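Guest room for visiting clergy — Sevulport Parish Forum, Parish Life
Posted by bangera_clerk, Feb 9, 2021

The parish council invites comment on the future of the guest room at the Duvby Street parsonage. The room is offered without charge to visiting ministers and to families attending funerals from out of town. Upkeep last year came to 2,267 dollars, against 1,995 dollars the year before.

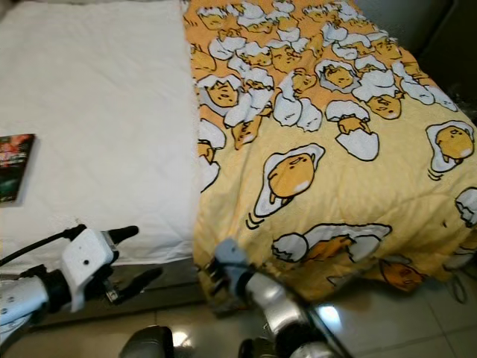 Leidy Montoya: I would ask the council to keep the room as it is. When my father was buried from this church, my aunts stayed at the parsonage for three nights and were treated with great kindness. A hotel would have been beyond their means.

pewthree: With respect to the previous member, the figures deserve a closer look. The room was used on 11 nights. A modest hotel allowance would serve the same families at a lower cost to the general fund.

bangera_clerk: The 2,267 dollars includes a repair to the heating, approved in October. That expense is not expected to recur.

pewthree: Thank you for the clarification. It should have been stated in the first post. My view on the allowance is unchanged.

Duvby_organist: Has the council spoken with Rev. Allow? The minister lives in the house and bears most of the work of receiving guests. I would not wish to vote on this before hearing from the parsonage.

bangera_clerk: Rev. Allow has been asked for a written statement — it will be posted in this thread when received. Members without internet access may leave comments at the church office.

Leidy Montoya: I will bring my aunts' letter to the office as well.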